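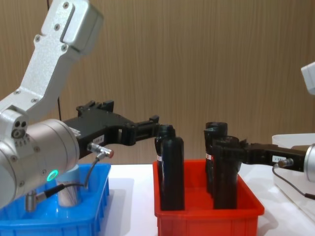

*Black bottles in the red bin, a cup in the blue one.*

I spent Thursday evening sorting bottles. I'd been putting it off since April, when everything from the Tarnen place got packed in a hurry and nothing ended up with its own kind.

My system is two plastic bins on a white table. Red is for bottles, standing up, caps on. Blue is for cups and whatever else needs a shelf later. I tried one big bin first and the bottles kept tipping over.

Ese Isah gave me the red one when she moved to Brernau. It has a thick rolled rim, so it's easier on the hands when it's full. The blue one has ribbed sides and collects dust in every groove. I clean it with an old toothbrush.

Still to do: the jars, and the box marked Histard that I haven't opened yet.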